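Floordrobe

A floordrobe is an informal arrangement of clothing kept on a bedroom floor, chair or other surface never designed for the purpose. The word blends "floor" and "wardrobe" and is used mostly by parents, flatmates and the newly married, seldom as a compliment.

Structure

Most floordrobes occupy a middle category between clean and dirty: jeans worn for an afternoon, the jumper put on for putting the bins out. Such garments are considered too used for the drawer and too good for the wash. Layers follow the order of wearing, so winter woollens often resurface in September, to the surprise of their owner.

Attempts at reform

The storage trade has long regarded the heap as a market. Likden sold a seven-peg valet stand, which most buyers used as a taller chair. Ludmila Trnka's household manual Pukitz recommends 13 minutes of folding each evening and is often found underneath the clothes.

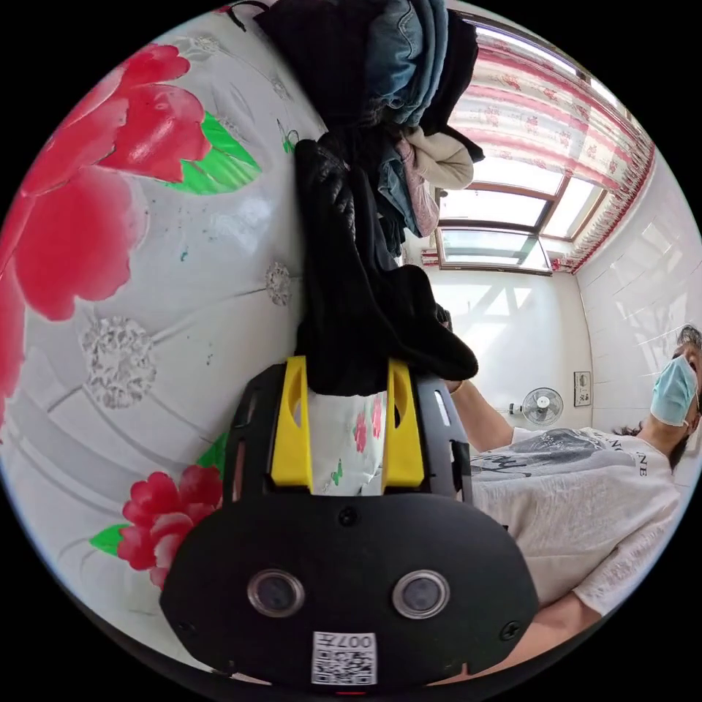

Defenders of the practice point out that everything remains in plain view and that no coat hangers are required. Ironing, they concede, is another matter.

See also: Chairdrobe; Doona; Odd sock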